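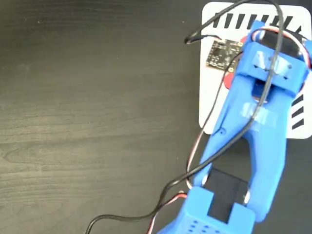
Dull tabletop with light streaks, oil again or start over?

Hello to everybody. I have a dark brown wooden table which I use as my work table at home. I bought it used from a shop in Markholm and it was already finished, so I do not know what product is on it. The surface is matte, you can see the fine wavy grain, and for me this is the nicest thing about the table. But on the left half there are light streaks, not deep, I cannot feel them with my fingernail.

My wife's opinion is that it is only wear from sleeves and from pushing things over the table. My opinion was that somebody cleaned it with something too strong. I have washed it with a damp cloth and a little dish soap, and the streaks stayed the same.

I would like to keep it matte. I do not want a shiny table. Can I put oil only on the left half, or must I do the whole top? And how can I find out if there is oil or varnish on it now? I have at home one can of Heffernan furniture oil (dark), never opened, and some sandpaper from another project.

Thank you for reading and sorry if my words for the wood things are not correct.

posted by matte_or_nothing, Sarkville

tablefoot1073

Just sand it. Start with 80 and go up. Takes one afternoon and then you can put on what you like.

oldplane_674

Please do not begin with 80 on a table where you can not feel the streaks. If the top is veneer you can go through it very quickly, and then you have a much bigger problem than now. Look at the edge of the top from the side and from under. When the grain on the top continues over the end, it is probably solid wood. When you see a thin layer on top of another material, leave the sandpaper in the drawer.

For the finish, make a water test. Put a few drops of water on a place that is not so visible, wait ten minutes, and wipe it. If the water stays as round drops and leaves nothing, there is likely a varnish or a fresh wax. If the place becomes darker, the water goes into the wood, and then it is oil which has become dry, or no finish any more. Do the test one time on the left side and one time on the right side. I had a sideboard where the two ends gave different results.

If the wood takes the water:

Clear the complete table, also the cables and everything which stands on it. Wipe it and let it dry overnight.
Try the oil first on the underside. A dark oil can make more color than the label promises.
Put a thin layer on the whole top, with a cotton cloth, along the grain. With only the left half you will see a border later.
After fifteen minutes take away all the oil which is still on the surface. This step is what keeps it matte. If you forget it, you will have a sticky and shiny table.
Wait one day and look again. Maybe it needs a second layer on the streaks only.

Lay the oily cloths flat outside to dry before you throw them away. They can start to burn by themselves when they are in a ball. I write this in every answer about oil and I will continue to write it.

If the water stays on top, the oil will not go in and you should not use it. Then I would try a little dark paste wax, very thin, and rub it until the cloth does not catch. The wax needs to be repeated a few times in the year.

matte_or_nothing

Thank you very much, this is very clear. I looked from under and I think it is solid, the lines go over the end. On the left side the water made a dark spot, on the right side nearly nothing. So I will try the oil under the table first. My wife would like that I do it soon.

brosidon_user

Same streaks on mine, I used the Brosidon wax in brown and they are still there but less. For a table you work on every day it is good enough I think. Put a mat where your arms are.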